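Rikport Textile Handling, Carkanville
Workstation inspection: garment handling with hand-held gripper tools
Period: December
Inspector: Rattana Paisan
Station lead: Sakda Rojanasak
Scope: tools, work surface, operator posture, job changes since the last inspection

Ratings: OK / OK with comment / Action

1. TOOLS

1.1 Finger pads seated and free of tears
OK with comment. One pad on the left-hand tool had lint packed under its rear lip. Cleaned during the visit. Add to start-of-shift wipe-down.

1.2 Mounting plate screws tight
OK. Checked with the torque driver kept at the station.

1.3 Sensor windows clean
Action. Fingerprints on the left-hand tool. Operators are using shirt hems to wipe the glass. Supply lint-free cloths. Owner: Jirayu Wattanapong.

1.4 Label legible and matched to tool register
OK. Register updated by Idel after the last service.

1.5 Trigger returns fully on release
OK. 50 open-close cycles per tool, no sticking.

2. WORK SURFACE AND SURROUNDINGS

2.1 Working height suits the operator
Action. Sorting and folding at bed height requires bending for most of the task. Both operators report lower back stiffness by mid-afternoon. Wiriya to quote for a height-adjustable base. Until then, limit bed-height work to blocks of 50 minutes and alternate with table work.

2.2 Clothing sorted before start, nothing on the floor
OK with comment. Floor clear at 9:40 a.m. Piles on the surface were not separated by fabric weight, as the work instruction asks.

2.3 Personal items off the work surface
OK with comment. Reminder given at shift handover. Second reminder this quarter.

2.4 Lighting and glare
OK. Daylight from the side. Blind to be used if the operator reports glare.

2.5 Jewelry and loose sleeves
Action. Site rule for machine folding bans wrist jewelry. The rule does not mention hand-held tools, and operators have read it both ways. Buppha Luangrath to issue one wording for both areas.

3. OPERATOR LOAD

3.1 Grip force and wrist angle
OK with comment. Buppha Luangrath reports thumb fatigue when holding a tool level above a raised garment. Try the shorter handle for two weeks and record the result here.

3.2 Breaks taken as scheduled
OK. Log complete.

3.3 Output target posted and understood
Action. Posted target is still the hand-folding figure. Folding with the tools is slower, and operators have been skipping the smoothing step to keep up. Remove the old sheet. Last month's total was 947 garments, which should serve as the baseline until a new target is agreed.

4. JOB CHANGES

4.1 Job descriptions match the work done
Action. Four folders now spend more than half the shift on gripper work. Their descriptions still say "manual folding." Pay grade review requested by Sakda Rojanasak, no reply yet.

4.2 Training records
OK with comment. All four trained by Oisín Coughlan. Refresher covers thin knits only. Heavy fabric and linings need to be added.

4.3 Operators told how automated folding will affect staffing
Action. Notice on the board says "no immediate change" and has no end date. Operators asked for a date and a named contact. Passed to site management.

Open actions: 1.3, 2.1, 2.5, 3.3, 4.1, 4.3
Reinspect 2.1 and 3.3 first.
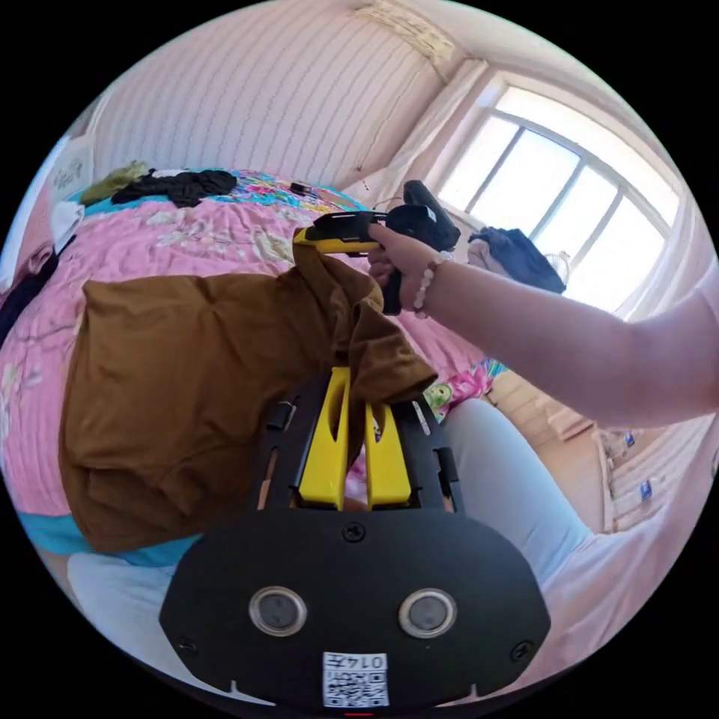
Item 3.1. Brown garment pinched and raised over the bed, second tool held level above it.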